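My Visit to the Fletix Open Day
March 21, 2018

Hello friends! I finally got to see the people behind one of the apps I keep going on about. Fletix, the cashback and recharge app, opened its office to users, and since I've had their wallet on my phone from the very first week, I signed up the minute the invitation came in February.

Check-in was quick (bring the same phone number you registered with, they really do look it up) and everyone got a code worth 20 points just for coming. Mine showed up in the wallet before I had even found the coffee! 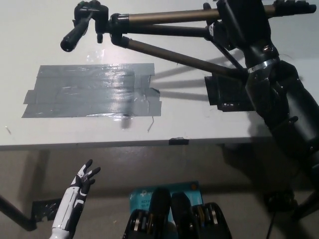 The first talk was by Sigrun Hovland, who runs the rewards side, and she was so patient with us. She explained why a referral bonus sometimes sits on "pending" for days. Your friend has to finish a first recharge, and a sign-up alone won't do it. I had three of those stuck and now I know whom to nag.

After that we went around the support desks. They handle almost 2,000 messages a day, mostly about failed recharges, and the lady I sat with showed me how she traces a payment through Fenero, their payment partner. Keep your transaction number, please, she must have said it five times.

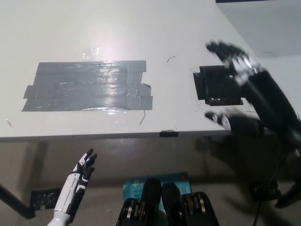 Lunch was sandwiches and a very good lentil soup, and I got talking with a couple who had come all the way from Beltemeck on the early bus. They pay their gas and landline bills through the app and put the cashback aside for their grandson, which I thought was lovely.

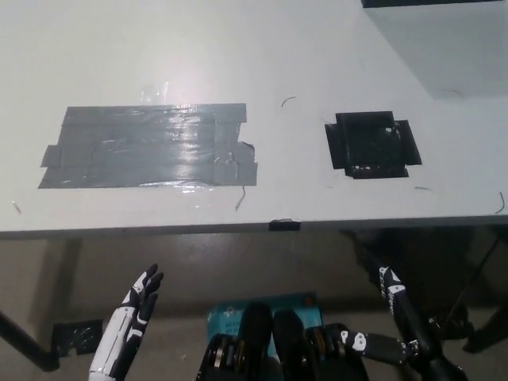 In the afternoon we could ask about what's coming next. The minimum for moving points to your bank is going down to 100, and there will be a proper expense tracker too, with a monthly page you can print. I asked for reminders before points expire and they wrote it down, so fingers crossed! I got home late with sore feet and a free pen, and my 20 points already went toward my sister's phone bill.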